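Marnbridge Workplace Cup Return: Second Progress Report

To: Nuala Carroll, Keane Fund
From: Eoin Ó Gríofa
Period covered: May to August

Where we are

You asked for a plain account this time, so I have left out the charts from the spring report. I no longer think they showed what we said they showed.

The pilot set out to find out whether office workers in Marnbridge will give up disposable coffee cups if a borrowed cup is easy to get and easy to hand back. We have 3 buildings signed up and 271 people registered. The spring report treated registration as a result. I don't. Registering takes a minute and came with a free drink, and a good share of the people on the list have never borrowed a cup.

What we did

Skenar supplied the borrowed cups and the return bins, and collects and washes them twice a week. Deliveries were late in May and have been on time since June. The bins are too big for the second-floor kitchen at the Prukico building, so that one has been moved out to the hallway by the elevators. Fergal Ó Flaithearta thinks people use it more out there. He may be right, but the move happened the same week as the email reminder and I can't separate the two.

Fionnuala Ó Súilleabháin ran the staff survey in July. It went to everyone registered and 80 replied. Most of them said they had cut down on disposables "a lot" or "somewhat." I would put very little weight on this. People who answer a survey about cups are the people who care about cups, and we asked them to grade themselves.

Paper cups at the desk

The café orders tell a different story. The two ground-floor cafés that shared their numbers with us bought as many paper cups in July as they did the July before. One manager told Tomás Fitzgerald that the borrowed cups are mostly used for drinks people make upstairs, where they would have used a mug anyway. If that holds across the buildings, we have spent part of your money replacing mugs.

Paper is still what people carry to where they work. It's quick, it comes with the coffee, and there is nothing to take back afterward. Any plan for the fall has to start with the counter, where the cup gets handed over, and we have spent most of our effort on kitchens.

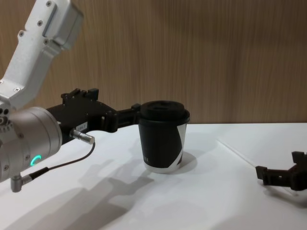 Losses

Skenar's contract lets us lose a set number of cups each quarter before we pay for replacements. We went over it in June and again in July. The supplier says losses settle down once a program is established. I have asked twice what that is based on and have not had an answer I could pass on to you.

Some of the missing cups are surely in desk drawers. We did a sweep of one building in August and got a boxful back, a few of them in poor shape. A sweep takes most of a morning and I wouldn't want to count on it as a method.

Spending

We are within budget overall. Washing costs more than planned and printing a good deal less, mainly because I stopped the second run of posters. The first run is still up and I have not met anyone who could tell me what it says.

The small deposit we talked about in the spring has not been tried. Prukico's facilities office is against it, and the cafés say it would slow the morning line. Both objections are fair. Both were also made before anyone had tested it.

What we ask of you

Please hold the expansion money until the end of the next period. I would sooner run a deposit at one café counter for 2 months and compare its paper cup orders with the other café's. Tomás has a draft agreement ready, and the larger café is willing if we cover the cost of an extra person at the register from 8 to 10 a.m.

If paper cup orders don't move, I will recommend closing the pilot. Fionnuala disagrees with me on this and will send you her own note.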